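How to fold a T-shirt for a small drawer

Lay the shirt on a clean, flat place with the front side down. Smooth it with your hands from the neck to the hem - small wrinkles become big ones later. 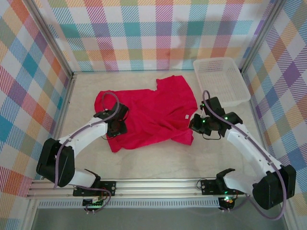 A red T-shirt, crumpled and partially folded.

Fold both sides to the middle, then turn back the sleeves. Now fold from the hem up, 2 times. My drawer takes 20 shirts in this way.

We use cookies to improve your visit. Accept | Settings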